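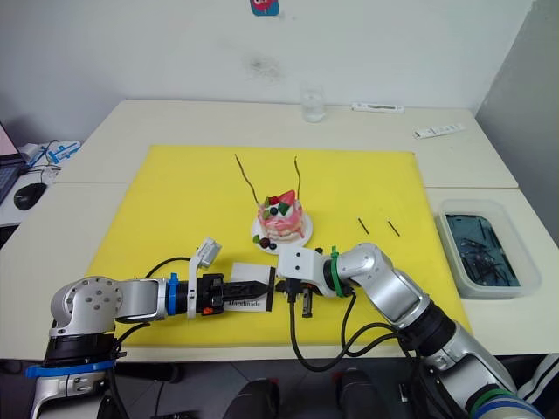 A white printed card, held above the board

2024-02-06

The party left Marnotbridge before daylight and reached the old sanatorium at Grerkitz by mid-morning. Permission to enter the grounds had been granted in January for a fee of 2,000, with a further 1,000 held as a deposit against damage. The gate was opened on presentation of the letter, and 12 visitors were admitted.

The main stair is sound as far as the second floor. Above that level the treads have given way in several places, and the party did not proceed. The east ward retains its tiled walls and one long row of iron beds – the mattresses are gone. Room 459, which the Prindetti guidebook places at the end of this corridor, could not be found. The numbering stops well short of it.

Rain began after lunch and entered freely through the roof of the dining hall. Photography was suspended for an hour. The boiler house was visited last, by flashlight, and is recommended to any later party with suitable boots.

Supper was taken at the Dương, beside the station, where the soup was very good. The return train was late. The deposit remains outstanding, and a letter on the matter will be sent tomorrow.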